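Caratik hand gripper – set-up guide for home and shared workshop builds
Section 4. Fitting the finger pads and making the first recordings

Before you start, finish Section 3. Both arms should swing freely on their pivots and return to the open position when you let go of the trigger.

You will need: the two finger pads, the pad screws, a 2 mm hex key, a strip of masking tape and a table you can leave set up.

4.1 Fitting the pads

1. Remove the battery.
2. Lay the gripper on its back with the arms open.
3. Hold the left pad against its arm and start the screws by hand. Do not tighten them yet.
4. Do the same on the right. The pads are mirror parts and will not line up if swapped.
5. Close the gripper slowly. The inner faces should meet along their full height.
6. Tighten each screw until it stops, then give it no more than a quarter turn.

CAUTION: The arms are printed. Overtightening strips the holes, and a stripped arm has to be reprinted.

NOTE: On arms from the Clisside files, ream the pivot sockets before pressing in the rings. The July files already have the larger socket.

4.2 Checking the travel

1. Put the battery back and switch on.
2. Squeeze the trigger fully and release it. Repeat 6 times.
3. Read the counter in the Nuda logger. Closed should read 2 or less, and fully open should read 126.
4. If the open value is low, loosen the trigger cable by one turn and repeat from step 2.

4.3 First recordings

Start with one hard object and one soft one. A storage basket and a folded cloth are enough – they need different approaches and neither will break.

1. Set the basket on the table and lay the folded cloth flat beside it. Leave bare table between you and both objects.
2. Start the logger.
3. Bring the gripper in low with the pads open. Both pads must be in view of the camera.
4. Hold still for a moment, then move to one object only.
5. Grip, lift, put down, and back away with the pads open.
6. Stop the logger. Recordings can run up to 60 seconds.

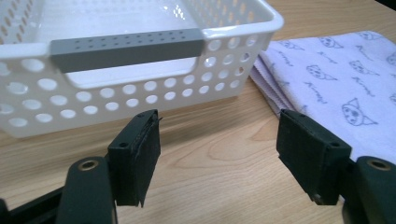 Widad Rawashdeh: For step 5, I'd tell people to take the cloth by its folded edge. My first tries were from the top and the pads just slid over it. Also check the pad screws after each session – mine worked loose on the right side twice.

Reply from Issa Tannous: Agreed on both. The screw check is now in 4.4.

4.4 After each session

1. Switch off and remove the battery.
2. Check all pad screws.
3. Brush lint off the inner faces. Replace a pad when its grip surface starts to lift.
4. Copy the recordings off the card before the next session.

Continue with Section 5, Naming and sorting recordings.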